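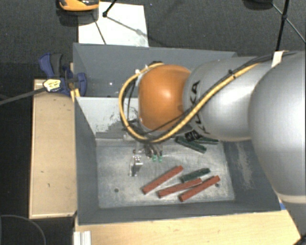

## 3. What people call a color when you let them talk

I came to this study with a shelf of paint cards and a bad habit of arguing about them. My mother calls the kitchen door green. I call it blue. We've had that fight over the same door, in the same light, since I was in school, and it has never once mattered to anyone but us. What I wanted to know in Wendton was how a whole town handles that kind of disagreement, and whether the people who mix and sell paint for a living are any more settled than the people who buy it.

### 3.1 Who we talked to

We ended up with 154 speakers, all of them living in Wendton or near enough to shop there. I did most of the interviews at the library (which lent us the map room, north-facing, big windows, terrible chairs). Chiharu Yoshida did the ones at the paint counter of Higuchi, the hardware store on the main street, where she'd worked through college and where people would stop and talk to her whether or not she had a clipboard. Ifor Voyle handled the recordings and the transcripts, and he's the reason the transcripts can be read at all.

I should say right away that the two places gave us different kinds of talk. In the library people sat down, got comfortable, and told me about curtains. At Higuchi they were on their feet with a can in one hand, and their answers are shorter and a lot more sure of themselves. I thought about throwing the two sets together and decided against it, so every table in this section keeps them apart.

We asked speakers whether they'd ever been told they were color blind and left out the naming tasks for anyone who said yes. Several of them stayed for the chat anyway, and I'm glad they did - their stories about buying socks are in Section 5.

### 3.2 The cards

The main task used painted cards from a Penus fan deck with the printed names masked. Each speaker saw the cards one at a time on a gray board and was asked, "What would you call this?" That's all we said. If somebody asked whether we wanted one word or a long description, we told them it was up to them.

I fought hard for that loose wording and I'd fight for it again. If you hand people a list of basic terms, you get the list back. When you don't, you get "blue," but you also get "blue I guess," "hospital blue," "that's my aunt's bathroom," and (my favorite from the whole project) "it wants to be green but it hasn't got the nerve." We kept all of it.

Chiharu coded each answer for its head word, meaning the color term everything else hangs on. "Hospital blue" counts as blue. "My aunt's bathroom" has no head word, so it goes in a separate pile. I then coded 500 of the answers again without looking at her labels. Where we disagreed it was nearly always over words like "peach" and "rust," which can be a color or a comparison depending on who's talking and how they lean on it. We settled those by listening to the tape. If the speaker said "like peach" or "kind of a peach color," we called it a comparison. If they just said "peach," flat, it was a color word. It's a crude rule! It was also the only one that both of us could apply twice and get the same result.

### 3.3 Chips and things

A painted card isn't a thing. It has one color on it, nothing is shining on it from the side, and it doesn't do anything. So we ran a second task with photographs of objects, and here people were asked to tell us the colors they'd use if they had to describe the picture to somebody over the phone.

The pattern I noticed first was how quickly people drop their fancy words once there's an object to hold on to. With the cards, the stretch between yellow and orange brought out "amber," "mustard," "marigold," "school bus," you name it. With the photographs, the same speakers mostly went straight for the plain terms. In Figure 1, the wrist joint on the KUKA arm was "orange" and the thick cable looping past it was "yellow," and that was that. A speaker who had spent a good long while with me deciding if one card was apricot or cantaloupe said "orange" and wanted the next picture.

**Figure 1.** Photograph from the object task, with a glossy orange part beside a thick yellow cable.

My reading is that contrast does the work. When an orange thing and a yellow thing sit together, the two plain words are enough to tell them apart, and anything longer is wasted breath on the phone. A card on its own has no neighbor, so the speaker goes looking for one and finds it in a fruit bowl or a bathroom. Ifor isn't convinced. He thinks that shine matters more than I let on, and that people stop fussing about the exact shade when part of a surface is bright and part of it is dark. He may be right. Our photographs weren't set up to pull those two ideas apart, and I don't want to pretend they were.

Gray was the exception. It got harder with objects. People who'd been happy to say "gray" to a card started hunting between "gray" and "silver" the moment they were looking at something smooth, and a few of them went back and changed their minds out loud. "Silver" hardly ever came up in the card task. I take that to mean it's a word for a kind of surface as much as for a color, and I come back to it in Section 4 along with "gold" and the very strange history of "chrome" in the Higuchi interviews.

### 3.4 The door problem again

Back to my mother's door. We had eight cards in the stretch where blue turns to green, and I'd expected speakers to split there by age, mostly on the strength of my own family. They didn't, or at least they didn't in any way that Grerkex (the statistics package we used) would stand behind. What did show up was a difference between the two settings. At the paint counter, people who landed on "teal" stuck with "teal" for the whole stretch. At the library they'd say "blue," then "bluish," then stop and ask to see the last one again.

Chiharu's view is that "teal" is a shopping word. You learn it when you have to ask somebody for it and come home with the right can, and if you've never had to do that, "blue" and "green" will carry you a long way. She went back to her own speakers in March with two of the cards from that stretch and asked them where they'd picked up the word. The answers were paint, paint, a bridesmaid's dress, a football shirt, and paint.

I brought the same two cards home. My mother looked at them under the kitchen light and called one blue and the other one green, no hesitation at all, and then asked me which of them was supposed to be the door.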